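The Long Black Rack

My aunt left me the table and the black rack that sits on it, plus a note saying Cleiton Honorato would come for "the Mellen letters." There were no letters. I'd been through 13 boxes already!
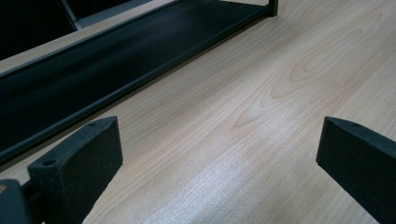
What did she keep on the rack? Mail, mostly, and the Aturlow ferry schedule long after the ferry quit.

Cleiton showed up in October, all the way from Villalobos, and drank two cups of my coffee before he'd say a word about it.
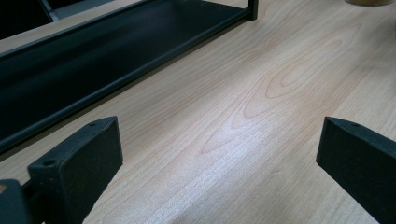 My aunt never threw out paper - she'd iron a grocery bag if you let her. So I sat there sulking, following the grain with my finger, those long loops tucked one inside another, and thought about where a woman like that hides things. Cleiton just hummed.

"She promised me 300 pages," he said finally.
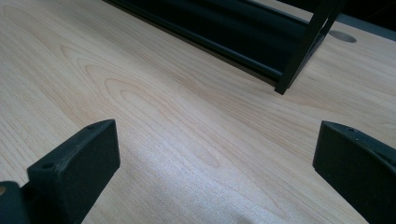
Last changed: 11/10/2023

Then Anqi Yuan called from Cudon. She'd had the letters all along (in her freezer, under the peas) and wanted to know if he was still mad at her. I handed him the phone and went out on the porch. 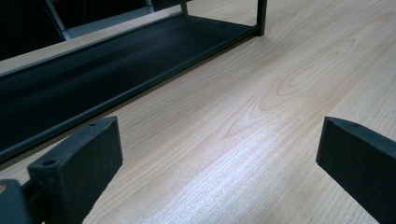
Part 2: The Peas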